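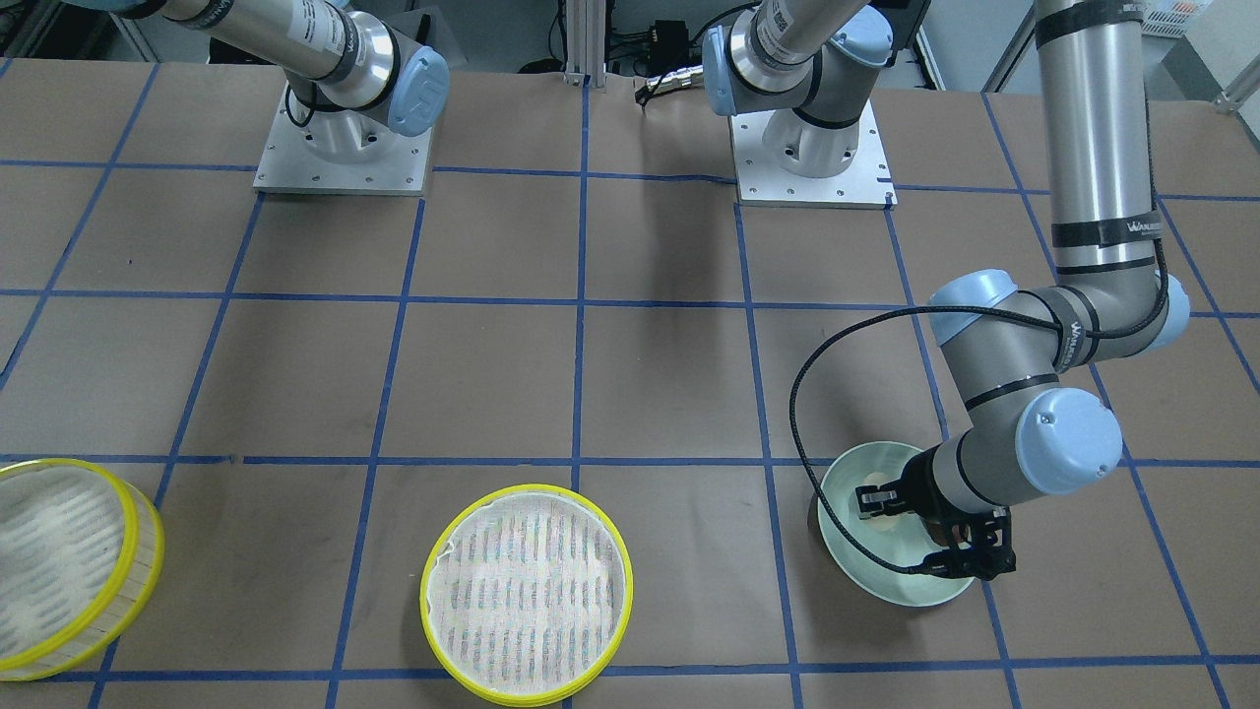 4.3 Loss of grip during bowl-to-sieve transfer

Figure 3. Left arm with its two-finger gripper closed on a small object inside the bowl; two yellow-rimmed sieves lie on the taped work surface.

Of 945 transfer attempts, 804 were completed. The largest group of failures was loss of grip while the fingers were still below the rim of the bowl. In these runs the controller reported a closed grasp and began the lift, although the finger gap had already fallen below the width of the object. The fault was traced to the grasp check, which read motor current only once, 12 ms after contact. Finger contact with the bowl wall gave a similar current and was accepted as a grasp.

A second fault concerned the gripper cable. With the wrist turned fully inward, the coil pulled tight and the arm made a protective stop – twice with the fingers still inside the bowl. Recovery was by hand, with both arms powered down. We have since limited wrist rotation in the Branen planner and added a check on finger gap before each lift.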